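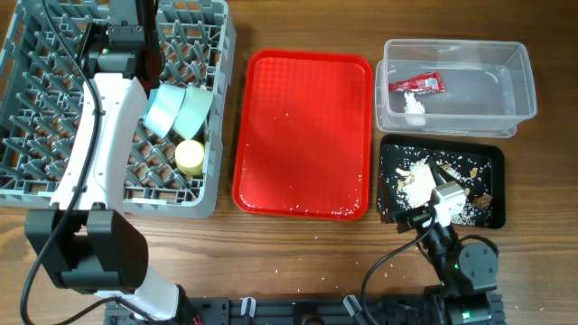 Section 5: Setting the Water Hardness on Your Mokau Softener

Before your first wash-up with softened water, please take a few minutes to tell the Mokau how hard your supply is. It comes from the factory on the middle setting, which suits a good many homes, but your own water may well be different.

1. Run the cold kitchen tap for a moment, then fill the little test vial to the line.
2. Dip the Amini strip, shake off the drops, and match its color to the chart in the lid.
3. Hold SET until the display blinks, then turn the dial to the number on the chart.

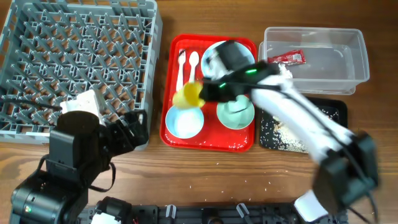

Do I need to test again if I move the unit to another house?
Please do, even if the new place is just down the road. Wells and town supplies can differ a great deal.

4. Press SET once more to save. The display will show 583 for a moment -- that is only the program code, so don't worry about it.

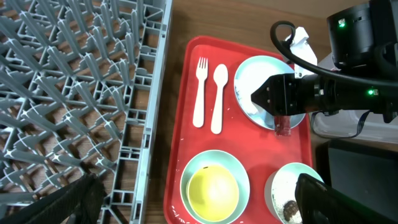
Page last changed: August

Caution: Use only Vurdale or Wurdale salt tablets. Table salt will clump in the tank, and clearing it out is a long, sticky afternoon.

5. Close the salt lid firmly and start a rinse cycle. Let it finish before you draw any water,
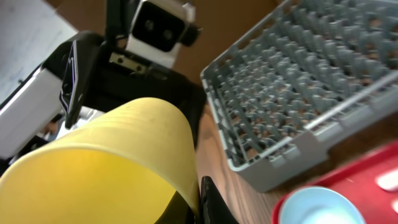 and leave the bypass valve where it is until the green light stays on.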